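Two arms, one dish rack and a very patient crew in Barness

11/05/2026

The robotics group at Histen has started teaching its two-armed setup to put dishes away, and the first batch of lessons is already in the bag. Over the past fortnight the team has recorded 77 demonstrations of a person guiding the arms by remote control, picking up small plates and bowls and standing them in a rack. The goal is 100 by the end of the month, when training starts in earnest.

Romana Vlček has done most of the driving so far. She holds a pair of hand controllers, one for each arm, and whatever her hands do the arms copy a split second later. It looks easy when she does it (it isn't, as a few of us found out at the open afternoon!). A plate lying flat is a surprisingly mean little problem. You have to get a finger under the rim, tilt the whole thing up without sending it skating across the table, and then find the right gap in the rack.
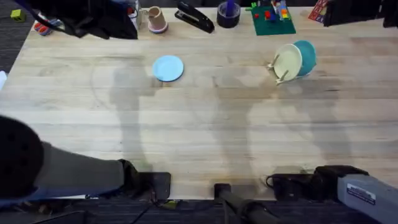 "You forget how much your fingers are telling you when you do the dishes at home," Vlček said. "Through the controllers you only have your eyes. My first ten tries were awful. Now I catch myself reaching for plates the robot way in my own kitchen."

The group doesn't want every run to look the same. Between recordings somebody moves the dishes, turns the rack a little or swaps one colour of plate for another, so the system can't just memorize a single path. Dalibor Hrnčiar, who looks after the recordings, also keeps the slow and clumsy ones as long as the plate ends up where it should. He reckons a good recovery after a bad grip is worth as much as a clean run, and he'd love to have more of them.

Each run takes less than a minute, but a session of 40 is hard on the shoulders, so the operators now trade places halfway through. Natália Polák joined the rotation last week after a day of practice. She is left-handed and tends to lead with the other arm, and the team is very keen to see what that does for the mix.

There's plenty still to sort out. Bowls are harder than plates, and nothing has been tried yet with a full rack. Gareth Bloxham, who leads the project, wants the arms doing the simplest version of the job on their own before anyone gets fancy. If that goes well, cups are next, followed by cutlery, which already has a few people groaning.

A public demonstration is planned for July at the Plungate community centre, and visitors will be able to have a go at the controllers themselves. Bookings open in a few weeks through the Histen front desk. Kids are welcome, and we'd bet they will pick it up faster than the rest of us did.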